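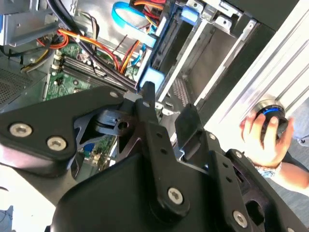

Masking the gripper out of its own camera

7 April 2020

I spent most of the last stretch on the perception side of the connector task, and the main change is small enough to describe in one post. The wrist camera sees the gripper before it sees anything else. In an open desktop case that matters more than it does on a bare table, since the finger links have holes and gaps in them and green motherboard shows through the gaps.

The old pipeline used a static mask. I drew it by hand with the gripper fully open, dilated it by 11 pixels and subtracted it from every frame before the segmentation step. It was fine for coarse approach. Once the fingers began to close, the links moved out from under the mask and their edges went into the point set as if they belonged to the case. Straight black edges with silver screws in them look a lot like chassis sheet metal to a network trained mostly on chassis sheet metal.

What replaced it

Irier, our planning and control stack, already publishes the finger joint angle. The new node takes that angle, poses the link meshes, renders them into the camera and uses the silhouette as the mask. Holes in the links are filled in before rendering. I tried keeping them open to recover the background pixels and got nothing useful from it. The pixels inside a hole are mostly mixed, and the few clean ones have no context around them.

Rendering is cheap. Timing was the problem. Joint state and image arrive on separate clocks, and on our setup the image was stamped late by 122 ms. With the fingers moving, that is enough to leave a crescent of unmasked link along one side. I found the offset by sweeping it and scoring mask edges against image gradients, then hard-coded it with a comment saying it should not be hard-coded. Hnat Ostapchuk has a branch that estimates it at startup from a short open-close motion. I will merge that when it stops failing on dark backgrounds.

Numbers so far

The evaluation set is 2,978 frames pulled from Brekeren, the logger. I labeled link outlines on a subset and used the rendered mask against those. The static mask was worst in the last part of the closing motion, as expected. The rendered one is even across the range, with one exception at full close, where the meshes overlap slightly and the real links do not. I suspect the joint zero. Nasrin Moradi suspects the mesh export. We have not settled it.

The same node runs for the board fixture without changes apart from a different mesh set and camera calibration. I wanted that as a check, because the background there is about as unhelpful as a background can be: ribbed aluminum, all parallel lines, strong highlights.
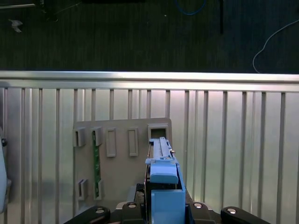

Repeating vertical edges break the offset sweep, for one thing. The gradient score gets several near-equal peaks, and the sweep will pick whichever one the noise favors. I now restrict the score to gradients whose direction agrees with the rendered outline to within 5 degrees, and drop any outline segment that runs parallel to the ribs. That leaves fewer samples per frame, so it needs a longer clip to converge.

Planning side effects

Irier uses the segmented cables as soft obstacles. Under the old mask, a stray link edge would sometimes be labeled as a black cable, and the planner would then try to keep the gripper away from itself. The symptom was a slow retreat along the approach axis with no error in the log. I had been blaming the cost weights for that and spent too long tuning them. The weights are now back at their previous values.

Colored wires were never the difficulty. The black ones still are, particularly where they pass close to a masked region and lose half their length. I am carrying the label over from the previous frame through the occluded part, using the arm pose to move it. It works as long as the cable stays where it was, which is a weak assumption near a connector. 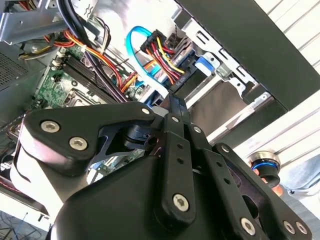 Fingertips closed near the drive connectors, blue SATA cable in view.

Open items

The startup offset estimate, as above. A test for the joint zero that does not depend on the mesh. The Brekeren export also drops the last few joint messages of each session, so the final frames get a stale mask; for now I trim them. The mask node is tagged in our repo, and the old static version stays behind a flag until the offset code is in.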